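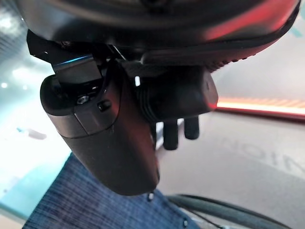 Skorneck Browser Edition — FAQ
Last updated August 21, 2025

What is Skorneck?
Skorneck is a side-scrolling platform game set in the flooded mines of Brunham in 1895. It runs in a browser window and needs no plug-in or account. The game has 53 rooms and two endings.

What do I need to run it?
Any current desktop browser with WebGL 2 turned on. Phones will load the title screen, but touch controls are not supported.

The game starts and the screen stays black.
Hardware acceleration is probably off. Turn it on in the browser settings, restart the browser, and load the page again. If the screen is still black, turn off any extension that blocks scripts. 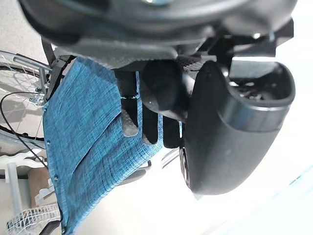

Where is my progress saved?
Saves are kept in the browser's local storage. Clearing site data deletes them. To move a save to a different computer, choose Export on the pause screen and load the file on the other machine with Import. Files exported from builds older than 142 will not load.

Can I change the keys?
Open Options, then Controls. Each action takes one main key and one backup key. Escape is fixed and can't be reassigned.

Why did I die when I didn't touch a spike?
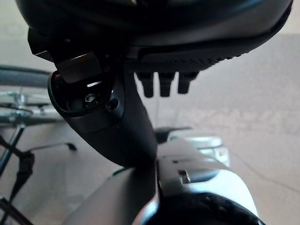
Ceiling hazards use one collision box per row. The box is as wide as the whole row and as deep as its longest spike, so the gaps count as solid. Take the short black pegs in the photo, evenly spaced and pointing straight down: as a hazard they would be a single rectangle, and the slightly shorter one on the right would be just as deadly as its neighbors. Floor spikes are checked one at a time.

The lift in the Grirneck shaft won't move.
Both levers must be down before the lift is called. If it was called first, leave the room and come back in — this resets the lift but keeps the levers where they are. A fix is planned for September.

Does the Halvorsen level editor work with this edition?
Not at present. Editor rooms use the older tile format, and the browser build can't read it.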